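Putley Card Sorting Group
Minutes of the July meeting

Date: 2020-07-25
Place: the back room at Egilsson's
Present: Kirsten Lauritsen (chair), Mikkel Oddsson, Jarrah Kingi, Asger Østergaard, Sille Hjaltested (minutes)
Apologies: none received, and none offered for last time either

1. Minutes of the last meeting

Read and accepted after two corrections. Asger wished it recorded that he did not "storm out" in June but went to move his car. Mikkel wished it recorded that the car stayed where it was. Both wishes are recorded.

Matters arising: the kettle has been descaled. The key to the tall cupboard is still missing, and the tall cupboard remains the only place anybody wants to put things.

2. The floor

Kirsten raised the matter of the black cables on the floor. She had no objection to electricity as such but would like to cross the room without thinking about it. Mikkel pointed out that the sockets are where Egilsson's put them. Kirsten asked whether the cables could at least go along the wall. Mikkel said they could if they were longer. Kirsten asked what a longer one would cost, and Mikkel said he would look, in the tone of a man who has looked before.

Agreed: anything that can be run along the wall will be, the rest gets taped down flat, and bags go under the window. Nobody is to leave shoes by the desk again. Asger asked if this was directed at him. It was.

Action: Mikkel to bring tape. Gray preferred, whatever he has accepted.

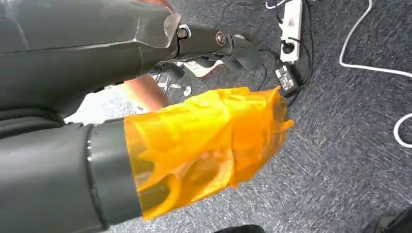 3. State of the collection

Sille reported that the Trorero cards have now been listed to the end, at 1,822 cards, not including doubles. The doubles are in the two Brirkska boxes and come to 258 on Sille's list and to "more than that, surely" on Asger's, which has not been seen in writing. The meeting chose to go with the list that exists.

Asger asked whether bent cards were listed as cards. Sille said a bent card is a card. Asger said that at Putley it had always been the custom to keep them apart. Kirsten asked him since when, and he said since he started doing it. Left for August.

There was some talk of buying proper storage. Jarrah had a price from Brirkska for a cabinet with labeled drawers, and read it out. After a short silence we moved on to cardboard.

4. The sorting tray

Most of the evening went on this item, as it did last time and the time before.

We now have a tray in brown corrugated board, divided by thin cardboard partitions into rows of narrow compartments. It goes in the center of the light wooden desk, and there it stays. Mikkel proposed that it should be turned so the rows run toward the sorter. Jarrah proposed that it should be left alone until somebody had used it for more than ten minutes. Carried, Mikkel abstaining from his own proposal by this point.

Whether cards should stand up in the compartments or lie down in them was discussed at a length I will not reproduce. For standing: you can read the top edge and get two fingers in. For lying: they don't lean, and leaning is what bends them (see item 3, and Asger's custom). Kirsten asked if both might be tried, so both were tried.

The working rules, until someone breaks them:

Keep the waiting cards in one hand and place with the other. No putting the stack down on the desk "just for a second."
One card at a time, held by the edges if your fingers allow.
Fill from the left. Sille wanted from the right and was outvoted, and has minuted it fairly all the same.
The laptop stays behind the tray, open at the list.
Phones may be on the desk if they are quiet.
Drinks may not be on the desk, however quiet.

It was noted that the yellow cards with the gold printing look very much alike at arm's length, and that the lamp does them no favors. Anyone unsure of a card should ask before dropping it in. Asking afterward means taking out the whole row, and that will be done by the person asking.

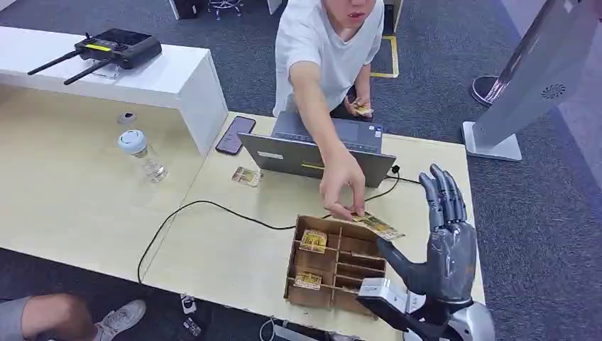

Jarrah Kingi remarked that the compartments were fine for one card and would be a squeeze for five, and wondered whether anybody had measured a card before cutting the board. Mikkel said he had measured one. Jarrah asked if it had been one of ours. Mikkel said it had been a library card, but a similar size. The partitions lift out, so we will drop every other one if the rows get tight, and Mikkel will be shown a Trorero card.

Action: Jarrah to try a full row at home with the spare partitions and report back.
Action: Sille to write compartment labels in pencil. The pen labels of May are not to be mentioned again.

5. The swap day

Egilsson's have offered us the front room for a swap day in the fall. Kirsten thinks it would do us good to meet people who also own these things. Asger would attend but not swap. It was explained to him how the day works. He would still attend.

No decision on a date. Doubles to be sorted first, which brings us back to item 4, and we declined to go back to item 4.

6. Any other business

The biscuits. Agreed that whoever finishes the packet brings the next one. Asger asked for a definition of "finishes."

The missing key. Mikkel suggested looking in the tall cupboard. He was thanked for this.

Next meeting in August, same room, shoes on or in a bag. Kirsten closed the meeting while Asger was still defining "packet."

Minutes taken by Sille Hjaltested. Corrections to me before the next meeting, in writing, one page at most.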